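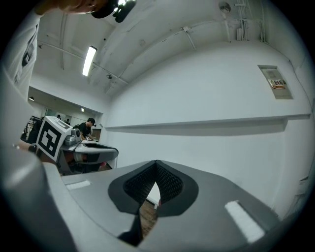

Zevix Hand-Held Gripper: Pads, Marker Cube and Upkeep

We sell the Zevix and we service it, so take this page in that spirit. The short version is that it's a decent tool that needs more attention than the maker's sheet admits. The sheet says "minimal maintenance." We have had enough of them open on the bench to doubt that.

The Zevix is a gripper you hold and squeeze yourself. The camera on it records what the fingers do, and the recording is used later to teach a robot arm the same job. Most buyers run two of them, one for each hand, and most of the questions we get come from people running two.

What comes with it

One gripper, left or right hand (say which when you order)
Fingertip pads, one pair, fitted
Camera mount
Marker cube with its four screws
Hex key

The camera is not included. Neither is a case, and we think it should be. The marker cube does not like being dropped in a drawer with the hex keys.

Fingertip pads

The pads are the part that wears, and they are the part you will buy again. Zevix rates them for a season of normal use without saying what normal use is. Our own advice is to look at the mesh every 200 grips or at the end of the day, whichever you reach first. If the surface has gone shiny or you can pick up a loose thread with a fingernail, change both pads. Changing one leaves you with fingers that close off center, and your recordings will show it.

To change them:

Open the jaws all the way and slide the lock on the housing.
Pull each pad straight out toward the tip. Don't twist. The peg behind it snaps, and we can't get the peg by itself.
Wipe the seat with a dry cloth. Old adhesive dust collects there.
Push the new pad in until it clicks. If you don't hear a click, it isn't in.
Close the jaws slowly and look down between the fingers. The gap should narrow evenly to the tip.

Proreck makes a copy of the pad at a lower price. We tried a bag of 16. Most fit, some had to be trimmed, and the mesh on a few had lifted at one corner within a week. They are fine for practice. We would not use them on a job you plan to keep the recordings from.

Marker cube

Software finds the gripper in space by reading the black and white pattern on the cube, so the cube has to be clean, flat and tight. It also has to be the right cube. Left and right patterns are different, and swapping them by mistake is the most common fault we hear about. The two grippers will seem to trade places in playback, and people spend an afternoon blaming the camera.

Check the four screws before each session with a finger, not a tool. If the cube rocks at all, tighten the screws a quarter turn at a time, going corner to corner. They thread into plastic. Zevix says the threads will take "repeated service." In our experience they take it until somebody leans on the key, and after that you need a new mount.

Clean the faces with a barely damp cloth. Alcohol lifts the print on the older cubes. The newer ones are supposed to resist it, but we have not been brave enough to test that on our own stock.

Camera and lens

The camera gets a very wide view, and that includes everything on the ceiling. Bright tube lights can wash out a marker face when it tips up toward them. The maker's software has an automatic exposure setting that is meant to deal with this. We turn it off and set exposure by hand in the room where the work will be done — with the lights on that will be on.

Wipe the lens before you start. If you have taken the camera off its mount for any reason, run the calibration again. The quick calibration takes five minutes and is adequate. The full one is much longer, and we have not seen it give a better result.

Trigger and jaws

A dry trigger feels gritty before it sticks. One small drop of light oil at the pivot is plenty. More than that creeps down into the jaws and onto the pads, and then you are back to the section on pads. The spring is not adjustable, whatever the Gronow forum post says. The screw beside it holds the cover.

If the jaws stop closing fully, look for grit in the opening first. Bits of tape and cardboard are the usual finds.

Things that will send it back to us

Cracked housing near the curved guard
Stripped cube mount
Jaws that close unevenly with new pads fitted
Cable pulled out at the root (let some slack hang, and don't carry it by the cable)

Repairs are done in our own shop. We don't send them on to Zevix, as their turnaround has been poor since June and the units come back with no note of what was done.

Compatible parts

Trodach camera mount: fits, with a little play. Add a thin washer.
Trodach wrist strap: fits. Worth having, as the gripper is heavier at the front than it looks.
Proreck pads: see above.
Gronow marker cube: does not fit, in spite of the listing. The screw spacing is wrong.

Pads are sold in pairs. Cubes are sold singly, marked L or R on the bag. Check the bag before you open it, as we can't take opened cubes back.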